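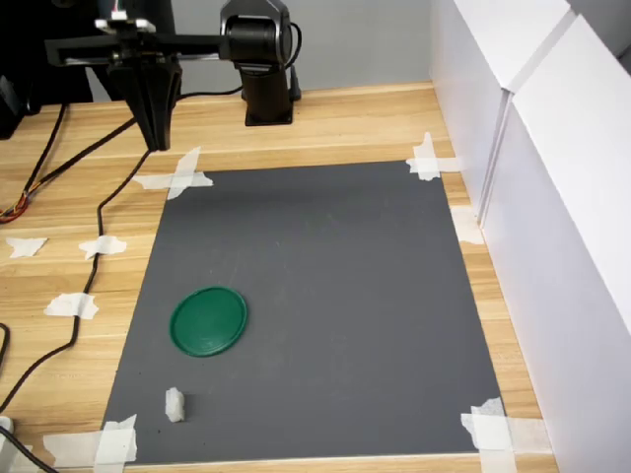
The arm, the lid, the little white block. My whole world this week.

January 8, 2020

Budget day, ugh. I've been putting off the equipment list since December and Latrice wants it before she talks to the Gematport people, so I sat down with a giant coffee and finally did the thing. I started with the boring stuff (tape, mats, cable clips, you name it) because it's easy and it makes me feel like I'm getting somewhere! We go through so much masking tape. I put down 18 rolls and Declan laughed at me, but he's the one who's always borrowing mine, so he can hush.

Then the real question, which is the gripper. The Brisby one costs $1,610 and would ship in 17 days. The Zonow is cheaper, but you have to buy the mounting plate separately and I still can't get a straight answer out of their sales desk on what that costs. I've emailed twice. I'm leaning Brisby — I'd just like to know what number I'm signing up for.

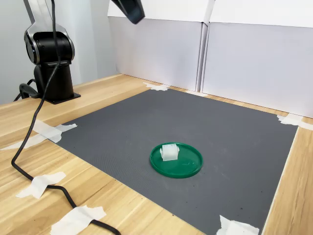 I also want to put in for proper cable covers, the flat kind you can step over, and a second mat so we don't have to pull everything up when one gets scuffed. Declan thinks we should skip all that and save up for a whole second arm. I love the idea, I really do, but where would it go? We'd need another table and more white panels, and then somebody has to set it all up, and I have a feeling that somebody is me.

Anyway, we agreed to ask Magagula for a quote on a used arm, just to see. They want five business days to answer, so I left that line blank and wrote "pending" next to it in pencil. Latrice hates blank lines. I'll tell her tomorrow, after she's had lunch.

Still need to look up shipping on the mats.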